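Llevo siete años en Skilter y hasta el mes de agosto mi trabajo era de almacén: recoger, embalar, llevar al muelle. Ahora paso la mitad del turno delante de una pantalla. Quiero escribir sobre este cambio con calma, y pido perdón por mi español, que es de escuela nocturna.

La empresa alquila casas amuebladas y nosotros preparamos lo que va dentro: cuadros, lámparas, plantas. Con el programa nuevo, que aquí todos llamamos Prallholm, el robot ensaya primero cada tarea en una habitación simulada. Una persona mira, corrige y decide si el ensayo vale. Esa persona, dos días por semana, soy yo.

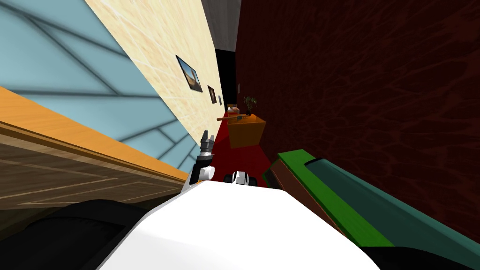 Simulación con los dos brazos, mueble naranja y planta al fondo.

Al principio me mareaba. La vista se inclina mucho y las paredes parecen caerse hacia un lado. Después de unas semanas el ojo aprende, y uno ya piensa en otras cosas: si el camino está libre, si la pinza llega demasiado alta. Son preguntas que antes yo contestaba con las manos, sin palabras.

Lo que más me cuesta es escribir. Cada ensayo lleva una nota y hay turnos con hasta 220 ensayos. Mis compañeros de Bortolotti, que nos traen los marcos, preguntan si todavía sé cargar una caja. Sé cargarla – pero la espalda me duele menos, y eso también hay que decirlo.

No todo me gusta. Antes hablábamos mientras embalábamos; ahora cada uno lleva sus auriculares. El plus de muelle desapareció de la nómina y el plus de pantalla todavía se negocia. Hemos pedido que la formación sea en horas de trabajo, y por ahora lo es. 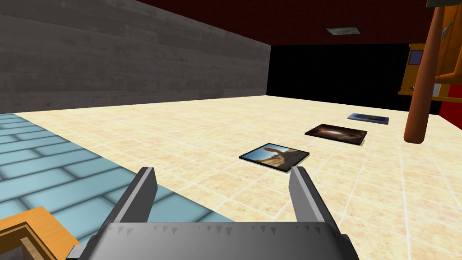

Equipo de Preparación y Simulación, nave Cokiditz

Los cuadros en el suelo son mi tema preferido. Un marco tumbado sobre baldosas es difícil de coger sin rayarlo, y de esto los de almacén sabemos bastante. En el ensayo 2752 escribí una nota larga sobre cómo entrar por el borde, y la semana siguiente me llamaron para explicarla. Fue la primera vez que alguien de la oficina me pidió un consejo sobre marcos. El próximo turno de pantalla me toca con lámparas.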